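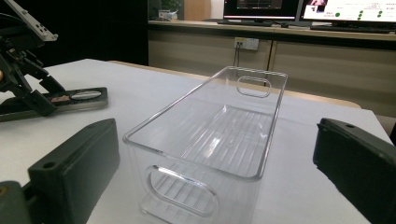
Clear storage bin with handle cutouts, on a white table

Readers of this blog have asked for a statement of my position on daily sodium, and in particular on the figures printed on packaged soups. I have reviewed the matter over the past several weeks and set out my findings below.

The general guidance for adults is to remain under 2300 mg of sodium per day. My own physician has asked me to keep to 2000 mg, and all comparisons in this post use that lower number. Readers with a different target should adjust accordingly.

I began with the canned lentil soup sold under the Alva name at the market in Komulstead. The label gives 400 mg per serving. A serving is one cup, and the can holds a little more than two. A person who eats the whole can at lunch - as I did for most of last winter - has used close to half of the day's allowance before supper.

My written log for one ordinary day in that period came to 2743 mg. Bread, cheese and pickles accounted for much of it. I had not thought of bread as a salty food, and I had left it out of earlier logs entirely. 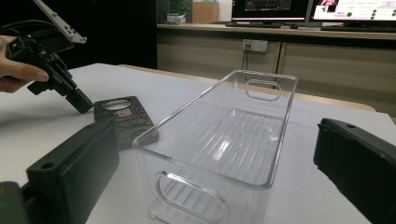
Nadavden, December

Since the previous section was drafted, I have completed seven days on a revised plan. Lunch is now a homemade lentil soup with onion, carrot, bay leaf and a spoonful of vinegar added at the end. No salt is added during cooking. The daily total fell to around 1700 mg, with the remainder coming chiefly from bread and eggs.

Mahmoud Naciri, a reader in Komulstead, wrote to ask whether rinsing canned beans is worthwhile. It does lower the sodium, though the amount depends on the product and on how long the beans are drained. I rinse mine under cold water and still record the full label value.

Entries are kept in Florow, which totals sodium and potassium on the same page. Potassium will be addressed separately. Persons with kidney disease should not raise their intake of it without medical advice, and the same caution applies to salt substitutes made with potassium chloride.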